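Inicio Proyectos Datos Visitas Contacto

# Rellia: demostraciones de la jornada de puertas abiertas

Este repositorio reúne lo que grabamos en el taller de Bañez durante la jornada de puertas abiertas del 12 de febrero de 2020, con gente de Mostthorpe, familias del barrio y un grupo de alumnos de Hiradwood que llegó antes que nosotros (¡y que nos ayudó a colocar las sillas!). Gracias de corazón a todos los que os quedasteis hasta el final, y sobre todo a Štěpánka Charvát, que atendió el puesto toda la tarde con una paciencia que ya quisiera yo.

## Contenido

- 40 episodios de teleoperación, casi todos de coger y soltar un objeto
- 19 hechos por visitantes; los demás son del equipo
- 7 objetos, en su mayoría cosas de despensa
- notas.txt, con los comentarios que nos fuisteis dejando

## Cómo se grabó

Cada visitante tenía un rato para practicar y después grababa su intento, saliera como saliera. Hemos conservado también los fallos, que a nosotros nos parecen de lo más aprovechable, y están marcados en la columna "resultado". Si os reconocéis en alguno, no os apuréis: al equipo se le cayó de todo aquella tarde.

Las bolsas blandas fueron, con diferencia, lo que más conversación dio. Cambian de forma al apretarlas y cada cual tenía su teoría sobre por dónde agarrarlas, así que acabamos discutiendo de cacahuetes con media cola (y yo sigo defendiendo la esquina).

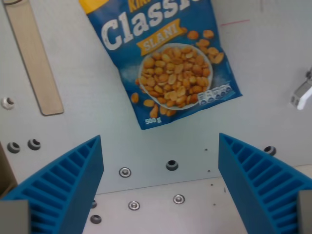

*Bolsa de cacahuetes salados de 500 g, con los dos dedos azules de la pinza abiertos.*

## Uso

Podéis usar los datos en clase o en casa, citando a Rellia. Los episodios van en carpetas numeradas, y conviene leer notas.txt antes de empezar. La próxima jornada será en octubre; escribidnos si queréis traer vuestros propios objetos, que nos hará mucha ilusión.

Compartir (7) Comentarios (19)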